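Harkstead glassware group, January minutes (typed up by me, Masanobu Sakamoto, so blame me for the spelling)

Started at 4, and we had 9 round the table once the Sosidwood lot had parked. Last month's minutes were agreed without a murmur, lovely!

**1. The clear trays**

I like these a lot and said so at some length (sorry). The corners are nicely rounded, and they look very smart on black. Flevier can do us more for £139 the set. My one grumble is that they show every speck of dust, so we agreed a soft cloth only, no paper towels.
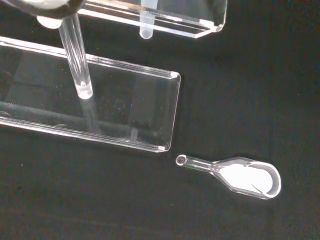

*Item 1: clear trays on black, with the long clear rod.*

**2. The rack and tubes**

A good long natter over this one. Do we keep the two-level acrylic rack for the glass tubes with the white knobs, or go back to the old metal stands? I'm all for the acrylic – you can see what you're doing from any side – but Kos is the bigger room and things get knocked there. Agreed to keep the rack at Harkstead and send the metal stands over to Kos.

Funnels: plastic ones are fine for the open evenings, we'll save the glass.
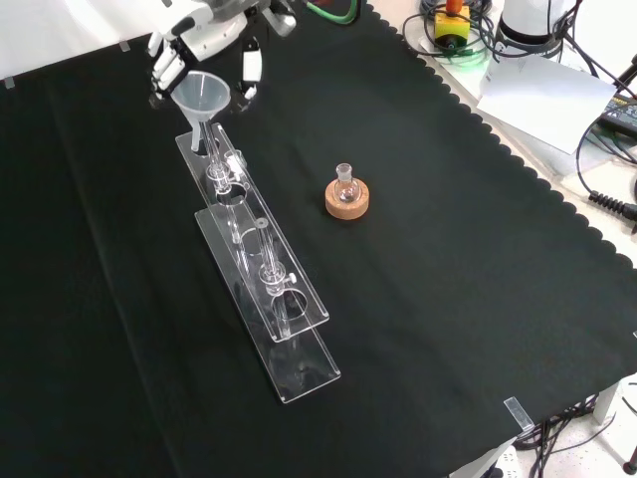
*Item 2: funnel, rack and tubes, with the round-bottom flask in its cork ring.*

Cork rings, please put them back in the drawer after use! I'll order a few spares with the trays.

**3. Money**

£973 in the account before the Flevier order. No objections to spending the £139.

**Still to do**

- Me: order trays and cork rings
- Sosidwood: bring the metal stands back so they can go on to Kos
- Everyone: have a look at home for spare stoppers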